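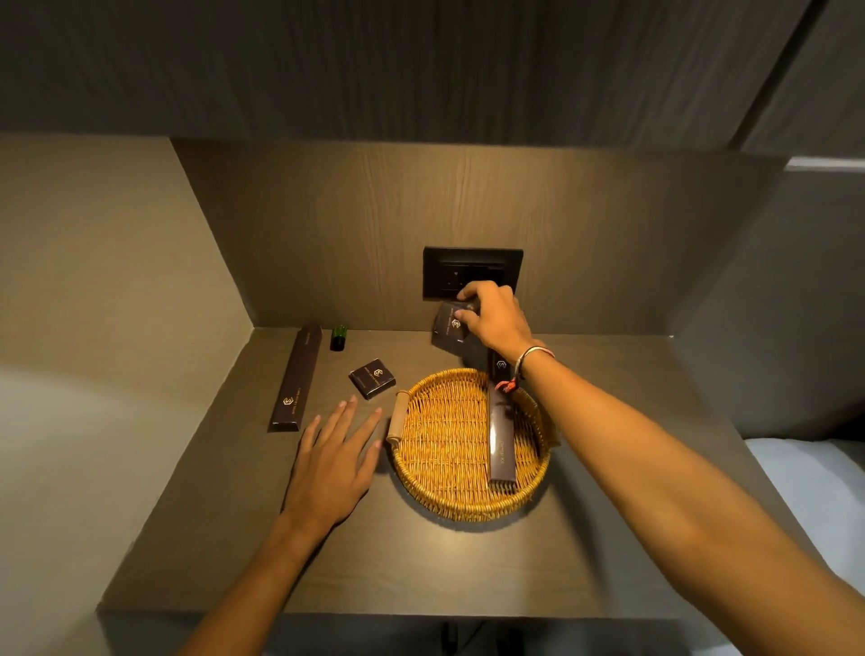 Library of Alexandria: was there ever really one big fire?
Ancient World board, general discussion

mavbridge_mo
Hello everybody, long-time reader and not much of a poster. I just finished the chapter on Alexandria in the paperback our reading group picked for March, and I'm left scratching my head. I grew up on the version where Julius Caesar burned the library down and all the wisdom of the ancient world went up in one terrible night. The author spends 34 pages saying it probably didn't go that way at all, and then more or less walks off without telling me what did happen! Was there one fire or wasn't there? I'd love to hear from people who have read more than I have, which is probably all of you.

Trasora
Welcome, Mo, glad you finally posted. There was a fire, and I don't think many people argue about that part. Caesar was penned up in Alexandria in 48 BC, in the middle of the fight between Cleopatra and her brother, and he set ships alight in the harbor. The fire got onto the docks. What burned after that is where everybody starts pulling in different directions. Plutarch says plainly that it reached the library. Cassius Dio talks about storehouses of grain and books near the water, which to me sounds like stock sitting in a warehouse. And then Strabo turns up in the city a couple of decades later and describes the Museum as a going concern, scholars eating together and all.

kodik
I'm going to push back a little, with affection, because Trasora and I have been around this block before. Strabo describes the Museum, yes. He doesn't mention the library on its own even once. If you were a geographer and a bookish man and the greatest book collection in the world was standing right there, wouldn't you give it a line? I think the loss under Caesar was a big one and modern writers have swung too far the other way, so that now it's "a few crates on the dock" and everybody goes home.

Trasora
He doesn't mention it because he's treating it as part of the Museum! It's like describing a college and not stopping to say it has books in it. I'll give you that the silence is odd. I won't give you that it's evidence.

Müzeyyen Ateş
Good evening from a hotel room, where I'm supposed to be resting before a long Friday. I taught this for years and my students always wanted a villain, and I always had to disappoint them. There was Ptolemy VIII, who drove scholars out of the city a century before Caesar ever saw it. There was Aurelian, whose troops wrecked much of the palace quarter in the 270s AD. Papyrus wears out, too, and somebody has to be paid to keep copying it, and I think dull neglect did more harm than any torch. My own guess is that if you'd asked a reader in 200 AD when the library was lost, they wouldn't have known what you meant.
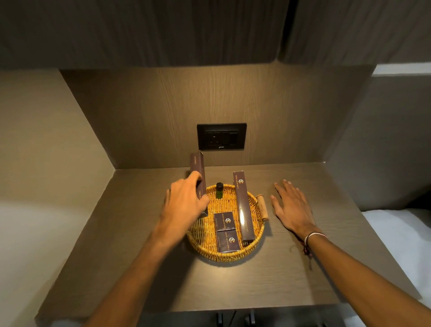 On the number of scrolls, since that's bound to come up next, please be careful. Ancient writers give anything from 40,000 to 700,000, and a long work could take up a great many rolls, so a scroll isn't a book in our sense. The tall dark brown box with the gold lettering up its face stands nearly upright at the rim of the round wicker basket with a hand gripping it, and I thought, well, there's my scroll in its bucket. The Romans did carry rolls upright in a round case, a capsa, and they tied little written tags to them so you could tell Homer from a tax roll. Whether Alexandria used cases or shelves or both, we can't say, and I've read more than 53 articles that pretend we can.

kodik
Müzeyyen, I'd follow you on the tags anywhere, but neglect doesn't explain why Plutarch thought it burned. He was writing maybe 150 years later. People remember a thing like that.

Iyamu
People remember all kinds of things wrong, though. My family has two completely different stories about how our barn burned down, and that was 8 years ago.

Seriously, what about the Serapeum? Mo's book must get to 391 and the temple being torn down. I always thought that was the "real" end.

Müzeyyen Ateş
It was a daughter library, and the temple certainly came down. The accounts of the destruction don't say anything clear about books still being inside, so I leave that one with a question mark.

mavbridge_mo
Oh my goodness, thank you all so much. I'm going to go back and reread the Strabo part tonight with a pencil. Kodik, is there a translation you like? Ours only quotes him in bits and pieces and I'd like to see the whole passage on the city.

kodik
The old Loeb is fine, Mo. Book 17, near the beginning. Read it and then come tell Trasora I'm right.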